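Data > Batch Tools > Clulten

# Clulten

Clulten reads a folder of messy CSV exports and turns them into partitioned tables you can query right away. We love how little setup it needs!

## Quick start

Point it at a folder, pick a partition column, run `clulten load`. A job with 200 input files is a great first try. 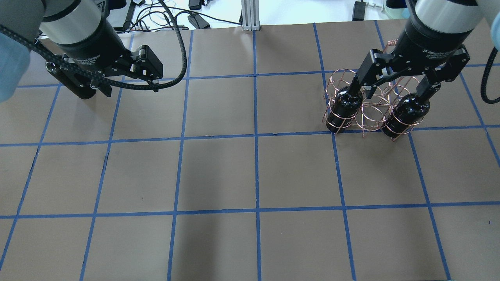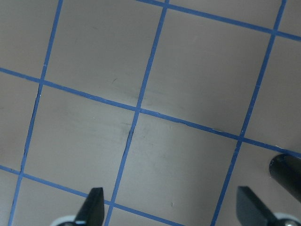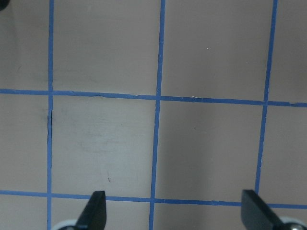 Maintained by: Pakemitz Data Tools Team

## What's new in version 3

- Joins across 2 catalogs (finally!)
- 59 built-in date formats
- Wutik connector now retries failed reads

Bug reports are very welcome.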